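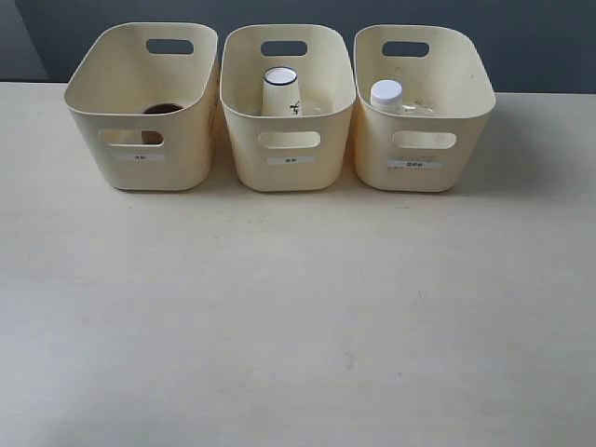

Three bins on the bench

I finally got around to sorting the small stuff on Saturday. For most of the summer it had been living in one deep drawer, and every time I wanted a fitting I had to take half of it out first. Raed Akl came by in August to borrow a pipe cutter, watched me dig for it, and said I should just get some open bins. So I got some.

They are plain cream plastic tubs with a rolled rim and an oval hole at the front and back to grab them by. I looked at the stacking ones from Simard first, but those have lids, and I know I would stop putting the lids on by week two. Open tops suit me better. I can see in from where I stand.

My rule is one kind of thing per bin. Cups and anything that holds parts while I work go together. Bottles go in their own bin so that a leak doesn't get into everything else. Paper cups I mark with a pen, which is quicker than making labels and good enough for me.

Before I put anything away I meant to wipe the bins out. The floor of each one should get a damp cloth and then a dry one, and the corners need a finger pushed into them.
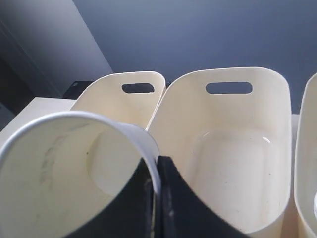

The middle bin, with dust on the floor of it.

The big white container is staying out for now. It's too large to go inside anything and I use it for scraps. Afaf Matar thinks it should go under the bench – she is probably right, but then I'd have to bend down every time.

The slow part was the plumbing bits. I had 5 bags of them left from the bathroom job, bought at Zotau at different times, and no two bags were sorted the same way. I tipped each one out and went through it by hand. Elbows went in one pile and couplings in another. End caps got set out on their own, 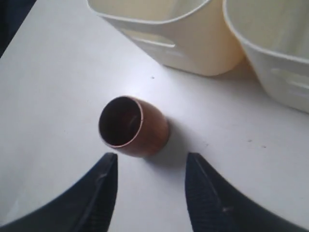
and those I checked one at a time for dents around the open end, holding them up to the window. A dented cap is not worth keeping. It won't sit right on the pipe and you find that out at the worst moment. I threw out 2 and kept the rest.

Next weekend I want to do the screws. That drawer is worse.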